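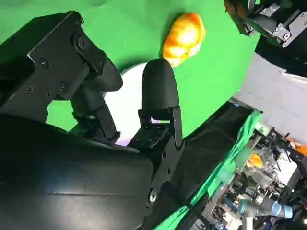 One reader wrote in to say the Stasura kitchen scale reads low with small amounts of yeast, and asked whether a second unit would do the same. I bought one at retail and used it for baking through January, mostly for bread and a few batches of jam.

The scale takes two AAA batteries and has a flat glass top. It switches between grams and ounces with a button on the front edge. The button is stiff, and pressing it with flour on the platform shifted the reading by a gram on several tries.

Accuracy
With a bag of Bristhorpe bread flour portioned on my older Avine scale to 311 grams, the Stasura showed the same figure three times running. A 201 gram portion came up one gram short. At the top of what I weigh at home, a full jam pot of 989 grams, it matched the Avine. Below five grams the reader is right. Yeast added slowly from a spoon did not register at all until I lifted the bowl and set it down again.

Tare and shutoff
Tare takes roughly 2 seconds to settle. The display shuts off by itself, too soon for anyone who stops to chop fruit between additions, and the tare value is lost when it does. The manual gives no way to change this. 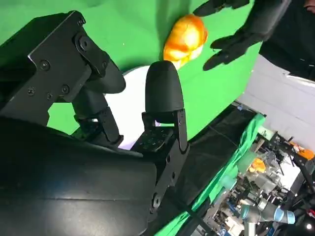
Cleaning
The glass wipes down easily. Sugar syrup gets into the seam around the platform and has to be picked out with a toothpick.

Rating
Fine for bread and jam. For yeast, salt or spices, use a measuring spoon or a separate pocket scale.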